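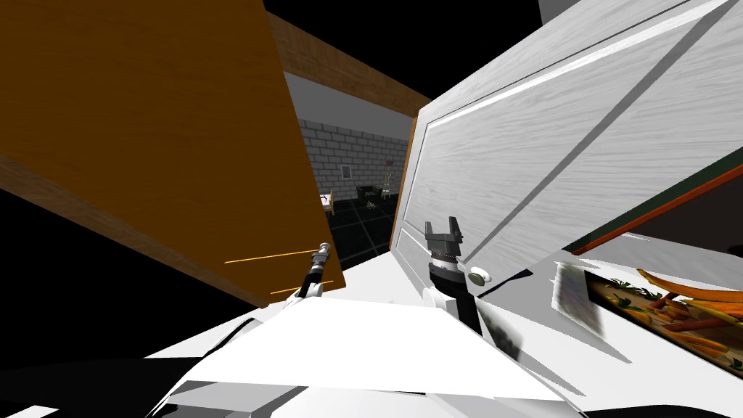 Two doors open in the simulated kitchen, one arm at each.

I've been recording cupboard demos for Plokard since December. The job is simple to describe. I drive both arms by remote control, the software logs every joint, and a model later tries to copy what I did. Opening two doors at once is the part I keep practicing.

My first runs were bad. I moved one arm, stopped, looked, then moved the other, and all that stopping went into the recording. Lasa, the tool we use for playback, makes pauses easy to spot. 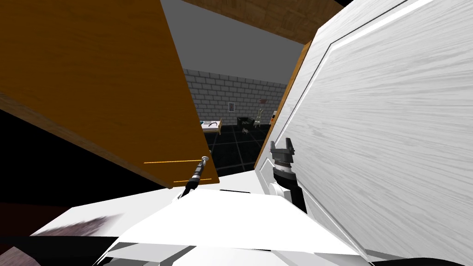 So now I plan the whole move before I touch the controls. I keep the left arm slow and let the right one do the fussy work near the edge of the door. I have 219 runs saved and threw out the ones where I hit a hinge.

The wrist views help more than I thought they would. With the fingers spread, I can judge how close I am to the wood before I commit.

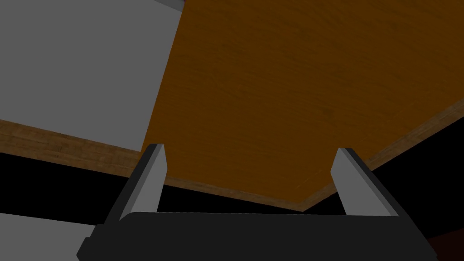

Thaddeus Mbeki wrote in to ask whether slow demos just teach a slow robot, and said he speeds his up by 2 before training. I tried that on 5 runs. The arm moved faster and overshot on the last bit of the swing, so I put those back to normal speed.

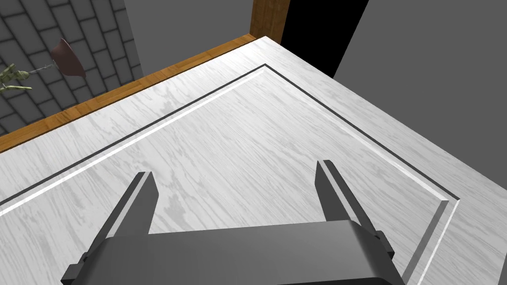 I also stopped closing the gripper between attempts. It saves a step, and the logs line up better. Next I want to redo the left door with the new controller settings.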